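Drurnalo Disassembly Cell: What to Order and What to Plan For

Bellamy Workcell Systems > Cells > Electronics teardown

We get a lot of mail from repair shops, school labs and recyclers who want to start taking computers apart with robots and have no idea what to put on the purchase order. I love those emails! This page is my attempt to answer them all in one place, so grab a coffee and a blank spreadsheet.

The Drurnalo is a benchtop cell for desktop towers and other boxy electronics. The base package is 2 arms on a shared slotted aluminum table, with a two-finger gripper, a controller for each arm and a teach pendant. You bring the floor space, the power and the computers. It handles drive removal and refitting really nicely, and the same table will take on brackets, cards and memory as your programs grow. 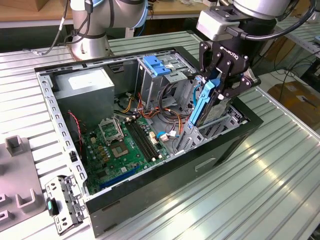
Start your budget with the table. People always want to talk arms first (so do I, they're the fun part), but a grooved aluminum top is what lets you bolt a fixture down today and slide it over next month when a different case comes in. Ours weighs 57 kg before anything is mounted on it, so check your elevator and your doorways.

Then look at reach. A tower lying on its side takes up more room than you'd guess, and the gripper has to come in from above without bumping the power supply or the drive cage. Bring your tallest case to the planning call, or at least its measurements with the side panel off.

Fixtures get their own line. Small parts need somewhere to go once they come out, and a simple plastic cradle beside the case does a great job. Most shops in our Plondville program began with one and were asking for more before the month was out. We'll send the drawings free so you can make your own. 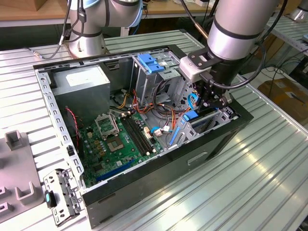

Gripper over the expansion-slot end of an open tower, second arm standing behind the case.

Grippers and fingers: two-finger parallel grippers cover most of this work. Order a spare set of fingertips with the cell. Drive caddies are easy to hold, and thin brackets are a lot fussier, so if brackets are your main job, ask about the narrow tips from Kerkov. They fit our mount without an adapter.

Cameras are optional. A wrist camera is wonderful for close work around connectors, though it sees plenty of gripper and not much else, and a fixed camera over the table fills in the rest. If the budget only stretches to one, I'd go fixed and leave room in the cable run for the other.
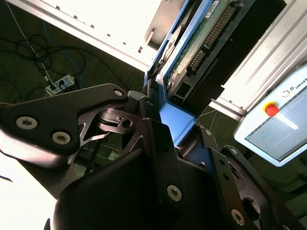 Cables deserve more thought than they get. Every arm, gripper and camera brings its own, plus the pendant, and they all want to end up on the floor. Put a cable tray and a good power strip on the first order. They're cheap, and you'll be so glad the first time you have to trace one.

Lead time on the base package is 43 days from a signed order. Extra arms ship separately. Set aside 2 days for installation, and keep the people who will run the cell free for both of them.

For a planning sheet or a second opinion on a quote you already have, write to Zinhle Tshabalala on the Bellamy cells desk. Photos of your floor space help a lot.

Page updated Mar 24, 2020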